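Hullum Shared Rooms – members' list
Posted in February, 7:40 pm, by the Macaraeg room desk
6 replies | 1056 views

Subject: Re: [hullum-rooms] Loose keys and the white table in the small room

Replying to both parts of the message below. Keys first, then the table top, then the floor, which wasn't asked about but comes into it.

> Two questions before the next round of bookings.
>
> 1. I keep finding keys put down on the white table in the small room instead of hung up. They have no tag on them, so whoever comes next either leaves them there or tries them in every lock. Can we agree on one place for keys, and a way to tell the pairs apart? I would prefer not to paint them.
>
> 2. The white table has picked up grey marks. I tried a damp cloth with dish soap. Some of it came off and some did not. Is there something stronger that is safe, or should we stop before we make it worse? I also have a bottle of bathroom cleaner here that says it is good for limescale.
>
> I can do the work on either one if somebody tells me the method.

KEYS

There are two kinds of lock in use on our floor. The room doors have Wevetico cylinders. The storage cupboards have the smaller Zusum cam locks. The keys are both silver in colour, and at arm's length they are easy to mix up. Compare the shoulders: the Wevetico key has a stop on both sides of the blade, the Zusum key on one side only. The Zusum blade is also shorter. If you lay one flat on top of the other with the tips lined up, the difference is plain.

Don't test an unknown key by pushing it into a cylinder and turning. A near match will often go in most of the way and then bind. If it doesn't slide in under light finger pressure, take it out and try nothing further with that lock. We have already paid to have a bent key drawn out of one cupboard, and the invoice was more than a new cam lock.
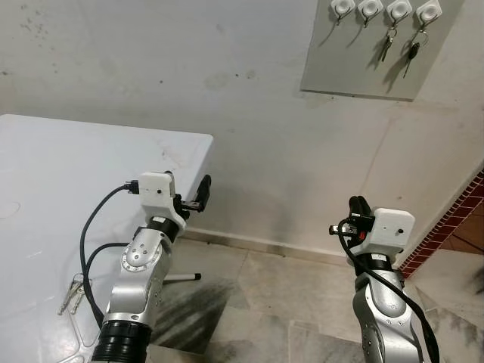 Small room, white table: two silver keys on one ring, not on a hook.

For telling pairs apart I agree with no paint. It chips, and the chips end up in the keyway. Coloured plastic caps are all right on the Zusum keys but too thick for the Wevetico ones, which then won't hang flat on the board. What works on both is a flat tag on the same ring, with a register number and nothing else. No room name and no street address on the tag. The register says which lock the number goes with, and the register stays in the desk drawer.

The last number issued was 763. Carry on from there and don't reuse numbers from pairs that were lost or cut up. If a ring is found and can't be matched to an entry, it goes in an envelope in the same drawer, marked with the month and the room it was found in. It gets a number only after it has been tried in the lock by someone who has the register open in front of them.

On the place to keep them: the board inside the corridor cupboard has 6 hooks, all of which can take a ring with a tag. One ring per hook. Keys in use stay on the person using the room. Keys not in use are on the board. I would not add a dish or a tray to the white table, as was suggested in an earlier thread. A dish fills up with whatever is in people's pockets and in a month it is one more thing to sort. If members want a second place, put a single hook on the corridor side, at the height of the light switch, and use it for the room pair only.

Split rings: the thin ones we bought last year open up when a tag is forced on. Use the thicker gauge, and open the ring with a blunt staple remover instead of a fingernail or a kitchen knife. Check that the two turns have closed again before hanging it up.

TABLE TOP

Faint grey marks on a white top are of two sorts. One is material left on the surface by something rubbed across it: shoe rubber, cable jacket, pencil, or metal from keys and the feet of lamps. The other is wear in the surface itself. The first sort can be cleaned off. The second can't, and going at it with an abrasive produces a dull patch that holds dirt faster than the original mark did.

To find out which you have, drag a clean fingernail across the mark at a right angle. If you feel nothing, treat it as a deposit. If the nail catches, leave it alone.

I don't have a record of what the top is finished with. The purchase note says "table, white" and a price. For that reason start with the mildest method and test it on the underside of an edge before using it where people can see it.

Order of work:

1. Clear the top and wipe off grit with a dry cloth. Lift the cloth away at the end of each stroke. Grit rubbed in a circle will add marks.

2. Warm water, a few drops of dish soap, cloth wrung out hard. This is what you have done already. Follow with plain water and then dry it.

3. For what remains, a white eraser of the school type. Work along the mark, brush the crumbs off, don't press.

4. If the eraser does nothing, baking soda mixed with water to a thin paste, on a fingertip under a soft cloth, six light strokes and no more. Rinse and dry. Look at it from a low angle against the light from the door. If the sheen has changed, stop and leave the rest as it is.

Do not use the melamine foam blocks. They are sold as sponges but they work as very fine sandpaper. Do not use acetone or nail polish remover.

There is also a shallow round smudge toward one side. Most round marks on that table have come from cups, and those usually lift at step 2 if the cloth is left lying on them for a few minutes first. If it is still there after step 3, I would live with it. It is well away from where people write.

Write down which step you stopped at. The last time this table was cleaned there was no note, and I can't tell you whether any of the marks are older than that.

THE LIMESCALE CLEANER

Please take it out of the small room altogether. The floor in there is marble-tiled, and I have been treating it as real stone. Bathroom cleaners for limescale are acid, and acid etches marble on contact. The result is a matt spot that no amount of washing removes and that a floor firm has to grind and polish out. A few drops running off the table edge would be enough. The same goes for vinegar and lemon juice, both of which have been recommended on this list for other jobs.

For the floor, a damp mop and a pH-neutral soap. Dry mop first, for the same reason as step 1.

Cables on the table: coil them off the top when you finish, or at least lay them so that they aren't pulled across it. Some dark jackets leave a grey line on white surfaces – the eraser takes it off while it is fresh.

WHAT I NEED BACK

- A yes or no on the single corridor hook. If it is a yes I will buy one with the next order.
- The register numbers for any pair you tag, with the lock each was tried in.
- The step number for the table.

The thicker split rings and blank tags are in the top drawer at the desk, left side. The eraser is in the same drawer. The baking soda is in the kitchen, behind the tea, in the jar with the green lid, which is not salt.

Macaraeg room desk

6 shares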